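Student Project Report
Course: Repair and Reuse, second term
Topic: Picture frames, from the back board to the wall
Author: Enikő Fülöp

1. What the project was about

My project was about putting pictures in ready-made frames and getting them ready to hang. I chose it because our hallway at home has a stack of frames that were never hung up. Most of them have something small wrong with them. A back board is loose, a hanger is missing, or the picture has slid down behind the mat.

I set myself a limit of 14 frames and worked on them through February. All of them came from the swap shelf at Masanja, where people leave household things they don't want anymore. The frames on the shelf are mostly pale wood or painted wood, and a lot of them are the Flonen kind with a separate mat.

2. Looking at the wood first

Before I changed anything on a frame I checked the wood. Raw wood edges pick up dirt and splinters, and a painted side can chip where it meets the bare part. I ran a fingertip down each side and then looked along it under a lamp.

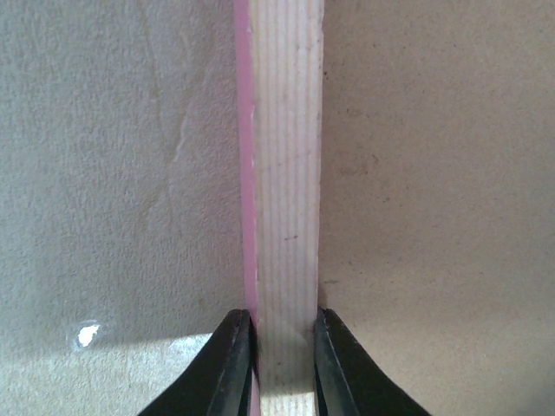
Dark specks in the grain are usually harmless, and I left them alone unless they felt rough. For rough places I used 200 grit paper, always going with the grain. Paint is easy to scuff by accident, so I put masking tape over any painted edge next to the place I was sanding. On my second frame I skipped the tape and took off a patch of color as long as my thumbnail. I touched it up later with craft paint, but it doesn't match.

3. Picture and mat

The next job was to get the picture straight in the mat. I took out the back, laid the mat face down and put the picture on top of it. Two short pieces of paper tape along the top edge hold it. The bottom stays free so the paper can move a little when the air is damp.

After that I put everything back in, turned the frame over and looked at it from the front. I did this before fixing the back for good. If there was dust inside, I opened it again and used a soft brush. A bright color on the border makes a crooked picture easier to notice, and a wide mat does the same.

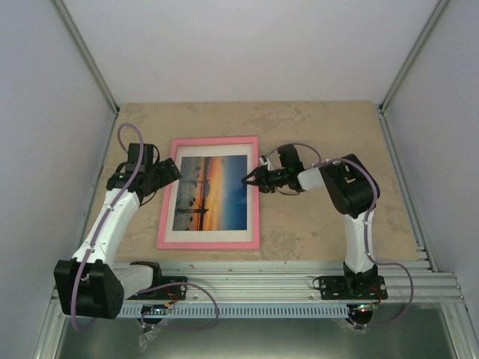

Erzsébet Sárközi thought I should have spent more time on the mats. She wrote on my first draft that a mat with equal borders makes the picture look as if it is sinking, and that the bottom border should be a little wider than the top. She also asked why I had kept the mats that came with the frames.

I kept them because cutting a new mat needs a bevel cutter and I did not have one. I did try her advice on one frame by moving the picture up behind the opening as far as it would go. It looked better to me. With a photo it only works if there is enough spare paper around the edge.

4. Backs and screws

Some frames have metal tabs that bend over the back board. Others have small screws. Tabs break after being bent a few times, so on three frames I put in screws and turn buttons from a Skuveo assortment box.

Soft wood splits easily near the edge. I made a starter hole with an awl for every screw and stopped turning when the button was snug. It helps to use a screwdriver that fits the slot well and to hold it upright.

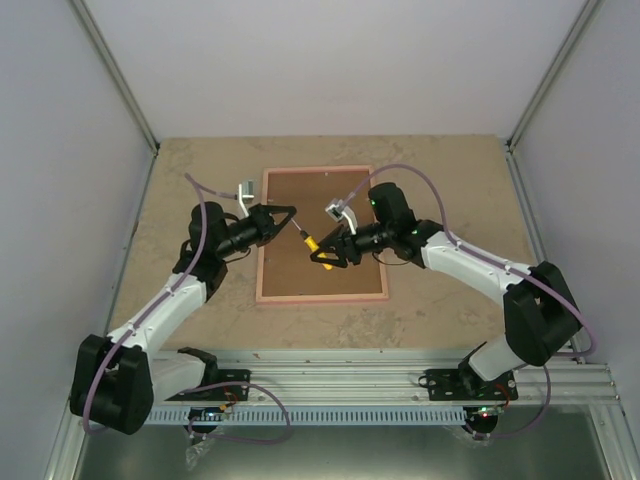 Cork boards can be treated the same way as picture frames, as long as the cork is glued down. Where the cork was lifting at a corner, I used white glue and a heavy book overnight. The border on a board is often thinner than on a picture frame, so I used shorter screws there and checked the length against the side of the frame first.

5. Results

I finished 13 of the frames. The last one had a cracked corner that opened again each time I clamped it, and I kept it for parts. The finished ones went back to Masanja with a loop of cord tied on.

If I did the project again, I would sort the frames by type of back before starting. I lost time changing tools between frames. I would also write down the screw sizes as I went along, which I only began doing near the end.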